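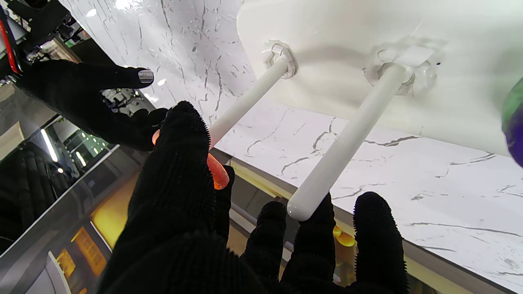 Orange piece, black knit gloves.

January, 4:15 pm

Glue for the Kultasham shelves. Third batch of hide glue and the first one I'd trust. Batch one was too thin, batch two got left on the heat through lunch and smelled like it. Dry granules from Sterkar, 100 g, cold water just to cover, soaked overnight with the lid on. Warmed in the double pot. Strings nicely off the brush now, skins over if you stand there thinking.

Test joints: six lap joints in the ash from Olatunji, three planed only, three sanded to 400. Clamped overnight. Weights hung off the end of each one this morning with the bucket and sand.

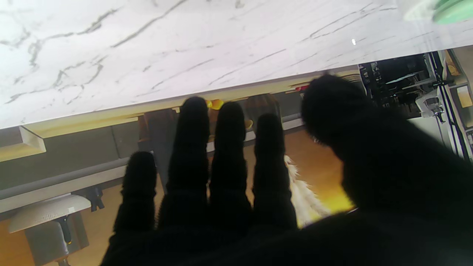 Planed ones all held at 900 g and I kept going. Best one let go at over 1,552 g and took a strip of wood with it, so the glue line is not the weak part there. Sanded ones were all over the place, one popped clean off with hardly any wood on the face. Could be dust, I only wiped them with a dry rag. Redo with a proper brush-down befor blaming the sandpaper.

Open time is the real worry. Shop was cold first thing and the glue gelled before I had the second clamp on. Warmed the next pieces by the heater for a few minutes – much better, squeeze-out still runny when the clamps went tight. For the long shelves I'd need the parts warm and a second pair of hands.
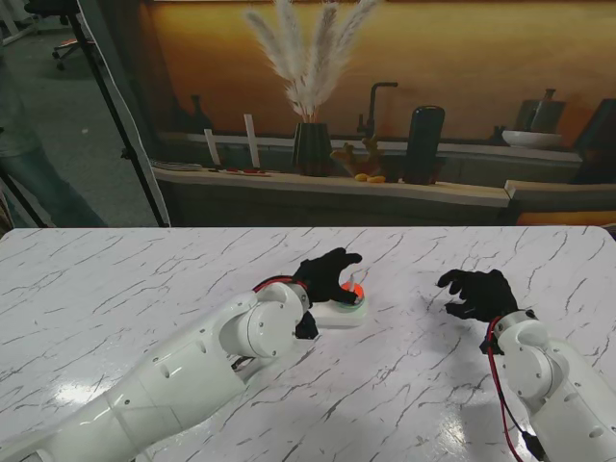
Also tried a pinch of urea in a small jar to slow it down. Stays liquid longer, yes. Strength not tested yet, joints are still in clamps by the window, do not touch please. Label fell off the jar, it's the one with the blue lid.

Surelthorpe order: want two more bags of granules, a glue brush that doesn't shed, and a thermometer to replace the one I cracked. Someone check whether we alredy have brushes in the bottom drawer. 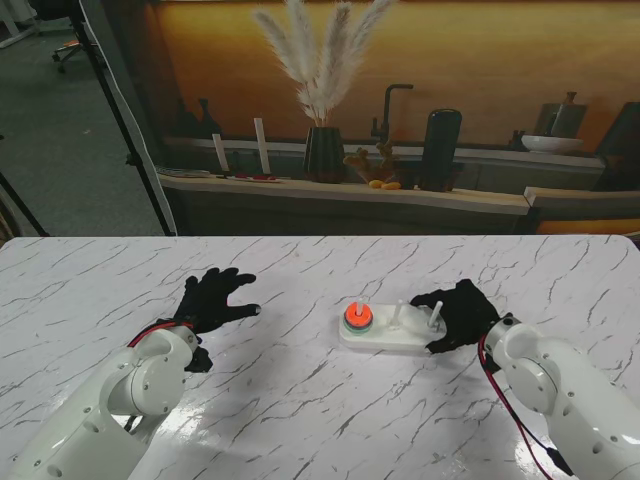

Tabletop with the gray and black veining, small toy on it.

To do – urea joints on the bucket, sanded set again, write the pot temperature on the wall chart this time. Shelf ends still need trimming before any of this matters.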